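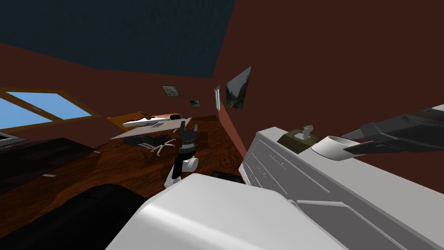

Altetti Wall Paint – Deep Interior Colors

Matte wall paint for living rooms, halls, bedrooms. Water based, low odor. Comes in 2 sizes, small can and the big tub. Dark reds and browns are what most people order it for, blues a close second.

What's new
The Stornesthorpe range is back in stock as of Apr 12, 2020. Same recipe as before, new lids (the old ones stuck). Orders placed now ship first week of May – warehouse is on short hours, sorry.

Colors
Dresstead Red – reddish brown, reads darker at night
Stornesthorpe Navy – popular on ceilings
Chatzigeorgiou Clay – lighter, warmer, good in north rooms
Full card has the rest. Order the card first!! Screens are no good for dark colors.

How many coats
2 over a tinted primer. 3 over white or anything pale. Don't skip the primer on new drywall, it drinks paint and you'll see every patch. Ask for the gray primer with the reds.

Drying
Touch dry same day. Leave overnight between coats, longer if its damp. Full cure takes weeks – go easy on it with a sponge till then. Scuffs on dark matte show up pale, dab some leftover paint on with a small brush.

Ceilings
Same paint, no seperate ceiling formula. Use a medium roller and keep a wet edge. A dark ceiling with dark walls looks best with a shiny floor or a decent sized window in the room. Otherwise go one shade up on the walls.

Wood trim
Not for window frames or doors. Use the Altetti satin for those, or leave the wood bare and oil it.

Cleanup
Warm water and soap. Rollers in dark red take forever to rinse, just buy a spare.

Shipping and returns
Unopened cans only. Tinted colors can't come back once mixed. Color cards are free with any order of the big tub. We mix in batches of 1,000 cans so check the batch number on the lid if you're buying more than one – mixed batches are fine on different walls, not on the same one.

Trade prices on request, use the contact form.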